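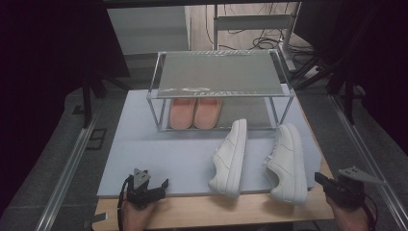
Tue 11 June
Evwood bench, shoe rack task, hand-held grippers

Session objective: to record demonstrations of placing the white sneakers on the two-tier rack. The slippers remain on the lower level throughout and are not to be handled. Each demonstration begins with both sneakers on the blue mat, toes toward the rack, and both grippers empty over the near edge of the table.

Recorded 73 demonstrations, of which 60 were accepted. Of the rejected takes, 7 were stopped when a sneaker slipped from the jaws during the lift. The remainder had tracking gaps on the left gripper and will be reviewed with Brastell before deletion.

Operators should grasp at the heel and keep the wrist level until the sole clears the front rail. Fast approaches gave poor tracking and should be avoided.

Outstanding:
Check left gripper cable for strain.
Confirm with Ondness whether the right sneaker may start closer to the mat edge.
Repeat 2 calibration takes before the next session.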